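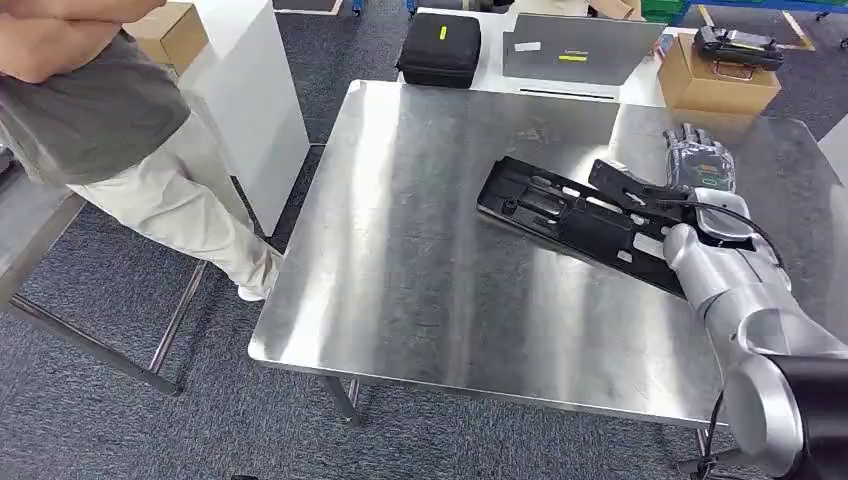
Bracket on the steel table, robot hand holding the far end.

Teaching a hold on a long plastic bracket: hand guiding or remote?

benchrat_77
Looking for opinions from people who have done both. The part is a long black molded bracket, full of slots and ribs, with an angled tab near one end. The task is to pick it up off the steel table near the tab end, turn it over and set it down on the other face. We teach by demonstration only. I have done 15 demos by remote control and the grasp is fine in most of them, but the far end drags on the table during the lift. When I watch the replays I can see that I hesitate right after the fingers close, and the policy has learned to hesitate too.

Should I switch to moving the arm by hand for this one?

trostel_fan
Yes. For anything with contact I guide the arm by hand. You feel the part bind before you see it. With remote control and no force feedback you are guessing from the video.

mkv_altitdale
I would say the opposite for a hand with fingers. You can push the wrist around, but who is closing the fingers while you do that? Either a second person on a keyboard or you with a free hand, and in both cases the timing is off. We tried it at Altitdale for one part family and threw out the lot. Also your own arm ends up in the camera view in every demo, and it won't be there at run time.

trostel_fan
You can close the fingers on a pedal. We do. And you can record the path by hand and then play it back with no one near it, with the cameras recording only the playback. That takes care of your arm in the view.

mkv_altitdale
Playback works if the part sits in exactly the same spot each time. His doesn't, it is lying loose at an angle on a bare table.

benchrat_77
Right, no fixture. I want it to handle different angles, so I turn the part a little between demos.

Ecaterina Roman
Before changing the method, look at where you are gripping. A long part held at one end will always want to drop the other end. That is a problem with the task and both methods will run into it. Can you grip nearer the middle?

benchrat_77
Not easily. The openings in the middle are big and the fingertips go through them. The end by the tab has more solid surface. I could try one rib further in.

Ecaterina Roman
Try that first. Then in the demo, don't lift straight up. Tilt the wrist so the held end rises and let the other end stay on the table as a pivot on purpose. Once it is standing steep, lift clear. If you do it the same way every time the policy picks it up quickly. At the moment I suspect some of your demos pivot and some drag, and it is averaging them.

benchrat_77
Checked. You are right, 6 of them pivot and the others are a mix.

prukell_owner
How many demos are you planning in total? People here quote 200 for a single task and I have never needed that many when the demos were consistent. Delete the mixed ones, they hurt more than they help.

mkv_altitdale
I wouldn't delete them. Keep them in a separate folder. I have gone back to bad demos more than once to train recovery.

prukell_owner
Recovery demos should be recorded as recovery demos, starting from the bad position. A sloppy pick doesn't teach recovery.

mkv_altitdale
Fair, but disk space is cheap.

riihimaki_lab
Something else to check: that table top is reflective. We had a brushed steel bench in Riihimäki and the bright streaks moved whenever someone opened the blinds. Demos from the morning and demos from the afternoon looked like two different tables to the model. A matte mat fixed it. It also gives the resting end of the part something to grip when you pivot.

trostel_fan
A mat changes the friction, so he would have to redo everything.

riihimaki_lab
He has 15 demos and is about to drop most of them. Now is the time.

benchrat_77
Update. I moved the grip one rib in, put a gray mat down and recorded a new set by remote control, always pivoting first. I also stopped pausing after the fingers close. The new policy missed the grasp in 3 runs, all with the tab pointing away from the arm. The dragging is gone. I will record more with the part in that position.

trostel_fan
Glad it works. I would still do the set-down by hand.

Ecaterina Roman
For the tab pointing away, try bringing the wrist around before you come down. Start the demo from a bit higher so there is room to turn.

benchrat_77
Will do. I'll post the numbers when I have them.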